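Weekend baker wanted, Cornden

Posted in: Jobs / Food and kitchen / Part time

Need a second pair of hands for the early bake. Small shop, bread mostly, some buns and a sheet cake or two when there's an order in. Start in March, sooner if you can.

What the job is. In at 4:30, ovens on, shape and proof what was mixed the night before. First loaves out by 6:30, shop opens at 7. You'd be on the bench till around 11 and then clean down. Two mornings a week to begin with, more over the summer when the lake people come back. On a normal morning it's 130 loaves plus rolls. Busy ones, more.

You should have worked in a bakery or a kitchen before. Doesn't have to be long. If you can shape a round loaf without me standing next to you that's most of it. Must be able to lift a 50 pound bag of flour, we get them in off the truck and they go down five steps to the store room. No way round the steps, sorry. Own transport, there is no bus at that hour from Clillness or anywhere else.

Not needed: culinary school, a long resume, latte art. We have one coffee machine and it has one button.

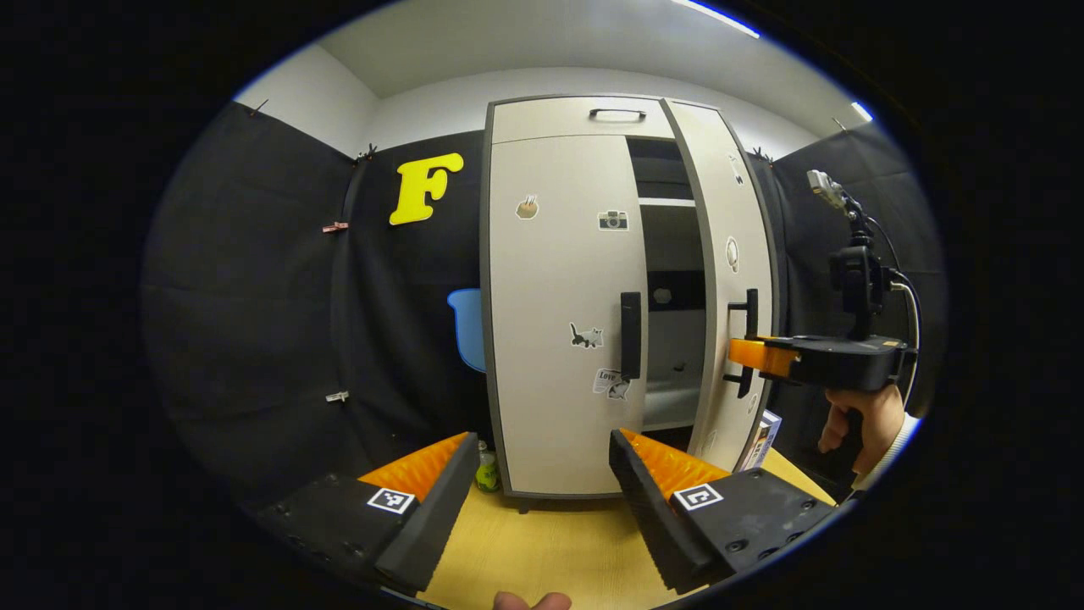 Off-white cabinet with gray trim, right-hand door partly open.

Pay is hourly, paid every 2 weeks, tell me what you're on now and we'll talk. Bread to take home, as much as you'll eat. Shoes you buy yourself, non slip please, aprons are ours and we wash them. You get a paid break at 8 and breakfast.

Who you'd work with: me on the bench, Kerstin Kohlhase on the counter and the phone. Kerstin also does the Kirkoten market stall, so if you'd like a shift out there now and then say so, its outdoors and cold but the morning goes fast.

The oven is an old Schnyder deck oven. Runs hot at the back left. You'll learn it. If you've only used a convection oven thats fine, give it a couple of weeks.

Trial shift before we decide anything, paid, one full morning. Wear clothes you don't mind getting floury. Long hair tied back, no rings.

To apply: come in after 1 when the rush is done and ask for Kerstin, or leave a note with your name, phone number, where you worked last and which mornings you can do. Please don't call before noon, hands are in dough and it'll just ring. Would like to have someone picked by the end of the month so if your interested don't sit on it.

Under 18s, not for this one because of the hours. Counter help for the summer will be posted seperately.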